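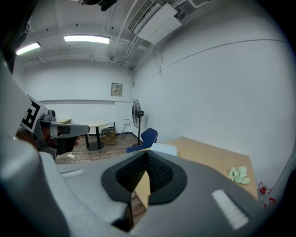

## 3. Planning the purchase

Read this section before you order any hand-held grippers. It was prepared by Paula Mocanu for the Stilla kit, and it is valid for one room with one pair of operators.

### 3.1 Prepare the budget

1. Decide how many people will collect at the same time. Each person needs one gripper for each hand that will work.
2. Write down the unit price from the supplier. Kimik quotes 478 euros for one Stilla gripper, without the camera.
3. Add the camera, the memory card and the charger as separate lines. Kimik does not include them in the quote.
4. Add one set of spare finger pads for each gripper. The pads are wear parts and the warranty does not cover them.
5. Add the printed markers. A set costs 9 euros, and it is better to order it together with the grippers.
6. Keep 236 euros free for small items, such as power adapters, extension cords and storage boxes.

**Note:** Prices are without tax. The quote from Cabral uses a different currency, so please convert it before you compare.

### 3.2 Check the room

1. Measure the desk and the free floor on all sides of it.
2. Count the wall outlets. Chargers and fans must not share one extension cord.
3. Switch on all ceiling lights and look for strong reflections on the work surface.

**Caution:** Do not place power adapters on the floor where the operators walk.

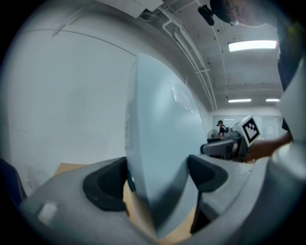

**Can we buy one gripper first and order the second one later?**

The second gripper can be ordered later, but ask Soltel to reserve one from the same production batch. Finger pads from different batches can have a small difference in thickness, and then both grippers must be calibrated again.

### 3.3 Send the order

1. Fill in the order form and attach the quote.
2. Send both to Lucian Mihăilă for approval.
3. Keep the 2 serial numbers with the delivery note. You will need them in section 4.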